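I met Mereana Costigan in the back of the Pirihi bookshop, where she was signing copies of Andov and eating a muffin over the stock. It's her second novel, a big, stormy historical set in a harbor town under siege, and I'd stayed up until two finishing it.

"Good," she said. "I was up later than that writing it."
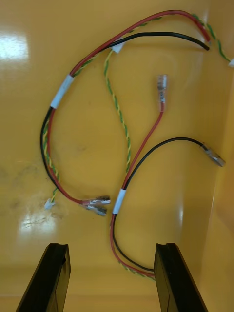
Andov follows Tilde, a ropemaker's widow who takes over her husband's yard and his debts. Costigan wrote 157 pages from the brother's point of view before throwing them out in March. "He was so dull! Tilde kept walking in and being better." I asked about the rope scenes, which I loved, and she said it's all in how strands behave. Think of a red wire and a black one bundled with a green-and-yellow twisted one, looping wherever they like on a yellow surface - that's her plotting, she told me.

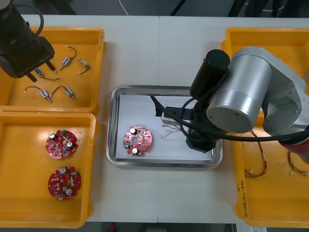 Sokberg Readers' Club - Author Interviews

Her editor, Fulgencio Salinas, wanted a happier ending. They argued over chapter 32 for weeks (she won, mostly). "Fulgencio still thinks the ship should come back," she said. "He brings it up at lunch."

Next is Tusto, a shorter book about two sisters and a salt mine. She has a first line and won't tell me what it is. I did try, twice, and got half the muffin instead.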